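Boards > Racquet Sports > Tennis > Balls and Strings

Do you keep old balls or toss them?

raimonds_toom
Hi all! Wednesday night doubles player here, and my garage has finally filled up with old tennis balls (my wife has opinions). I open a new can of Durkiers every week, and after two sets they feel flat to me — so into the bucket they go. There must be 200 in there by now. Does anybody get real use out of theirs?
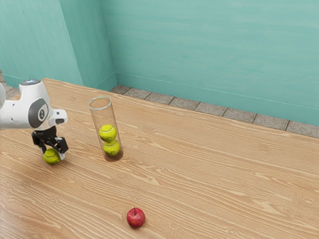

Tennis ball, white seam showing.

mabaso22
Two sets?! Oh my, I get a month out of a can, easily. I think people talk themselves into hearing a dull bounce. Keep them for serving practice, and give the bald ones to the dog shelter, they're always so sweet about it.

Arnel Ignacio
I have to disagree a little, with love. My elbow notices a dead ball long before my ears do, and I spent all of January resting it after a winter of hitting with old ones. I switched to the pressureless Stetholms for practice and I've been much happier, though they do feel heavy the first few times out.

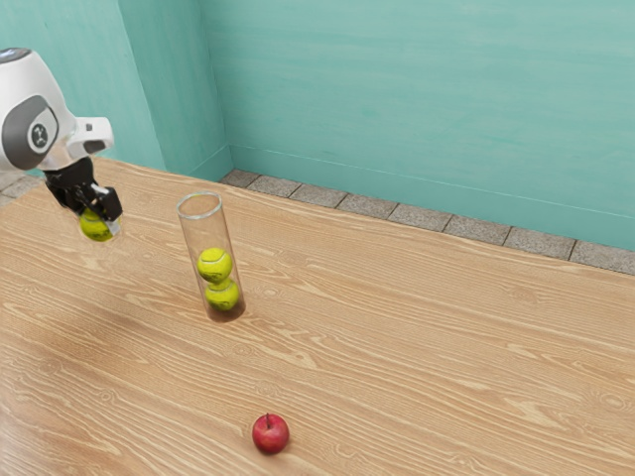
I still buy regular cans for matches, mind you. The felt on the Stetholms gets a bit slick after a while, and my partner can't stand them.

mabaso22
Fair enough, Arnel, elbows come first! I still say two sets is wasteful.

raimonds_toom
Okay, okay, I'll try for four sets. Calling the shelter tomorrow about the bald ones.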